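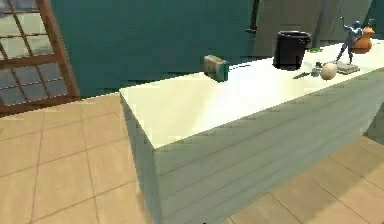

Borner

Has anyone here done Britbridge as an overnight stop? We have one night there in December between two longer stays and I can't tell from the tourist office site whether there is enough to fill an afternoon. We arrive on the 2 p.m. train and leave after breakfast. We like old streets, food markets and a walk if it's dry. No car.

Rikach
Joined: December
Posts: 36

One night is fine. The old part of town is small and you can see it before dinner. Start at the station, walk down to the river and follow the path upstream to the mill. Then cut back through the market square. The market packs up at 3 in winter, so go there first if food is what you want. The smoked fish stall is the one with the line.

Ó Briain

I would disagree with that. We gave it one night and regretted it. The castle closes at 4 and last entry is well before that, so with a 2 p.m. train you will be choosing between the castle and the market. Stay two nights or skip it.
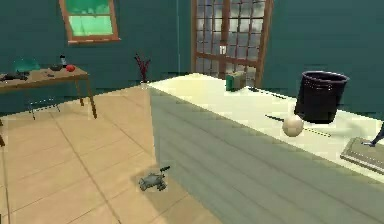

Issue 23

That's the number of the free town paper I picked up when we were there. It had the winter opening hours printed on the back and they did not match the ones online. Ask for the current one at the station kiosk.

Rikach

The castle is a wall and a gift shop. I wouldn't add a night for it. The river path is the best thing in Britbridge and it costs nothing.

Ó Briain

You can't have gone up the tower. It was the best view of our whole trip, and we were away for three weeks.

Borner

Thanks, both. Adding a night isn't possible because the next place is already paid for. Is the path lit after dark? And is there a bus up to the castle?

Rikach

Lit as far as the footbridge, not past it. Bus 34 goes from outside the station to the castle gate. Pay the driver, and bring change.
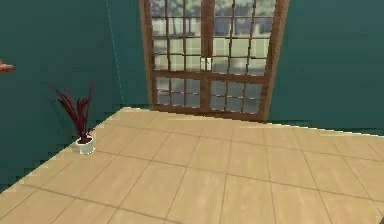 It runs twice an hour until the early evening, then stops, so check the last one down before you go up. Walking back takes longer than the map suggests and the hill is steep.

Ó Briain

Agree on the hill. Leave your bags at the hotel first.

Borner

We'll take the bus straight up and do the river in the morning if we can get up early enough. I'll post again when we're back.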